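Storage of Firearms at Home in Ardale and Dramovdale
Student project report, Sidusar College
13 February 2018

1. Question

Our group wanted to know how gun owners in the two towns keep their firearms at home, and if they support a local rule on locked storage.

2. Method

In January we sent a short form to 30 owners. Half of them live in Ardale and half in Dramovdale. The form had 15 questions. We did not ask for names or for the type of gun.

3. Results

Most owners in Ardale use a locked cabinet. In Dramovdale the answers were more mixed, and three persons wrote that the rule should be only for homes with children. Several owners told us that a law does not change the habits of careless people.

The second most common answer was a high shelf in a closet, without a lock. We consider a shelf as open storage.
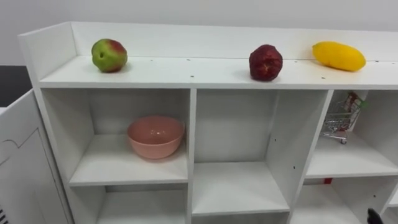
4. Limits

The sample is small and we cannot speak for all owners. Two questions were not clear enough and we left them out.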